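September 2024, Werkstattbuch Elterntreff

So, die Bastelecke fürs Herbsttreffen steht auf dem Papier, jetzt muss ich nur noch den Kleister in den Griff kriegen. Zweiter Ansatz heute: 300 g Mehl, kalt angerührt, dann erst das heiße Wasser dazu. Viel besser als im April (wisst ihr noch, die Klumpen?)! Nach 30 Minuten Stehen ließ er sich schön streichen, nur am Rand vom Topf war er noch zäh.

Die Laternenrohlinge von Muñoz sind da, ich hab zwei probehalber beklebt. Der eine wellt sich unten, da hab ich wohl zu dick aufgetragen. Morgen noch mal mit dem breiten Pinsel. 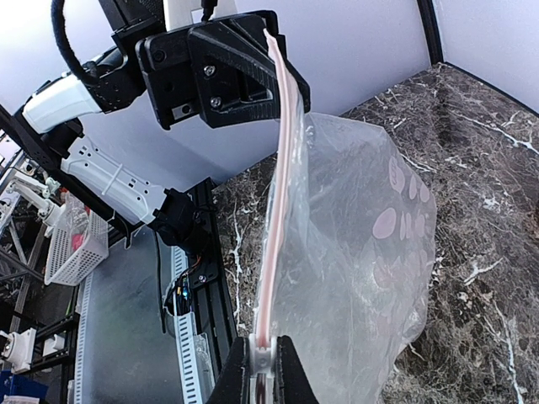
Cuiping Han meint, für die ganz Kleinen sei Kleister sowieso zu viel Geschmiere, die sollten lieber Klebestifte kriegen und nur reißen statt schneiden. Gut, machen wir so, dann brauchen wir aber einen eigenen Tisch für die Krabbelgruppe, am besten hinten bei der Heizung.

Transparentpapier: ungefähr 562 Blatt im Schrank, viel Gelb, kaum Rot. Marisol bringt noch Rot mit. Offen: Wer holt die Kinderscheren aus dem Keller? Und bitte die Wachstuchdecken nicht wieder feucht zusammenlegen, die von letztem Mal musste ich zweimal waschen!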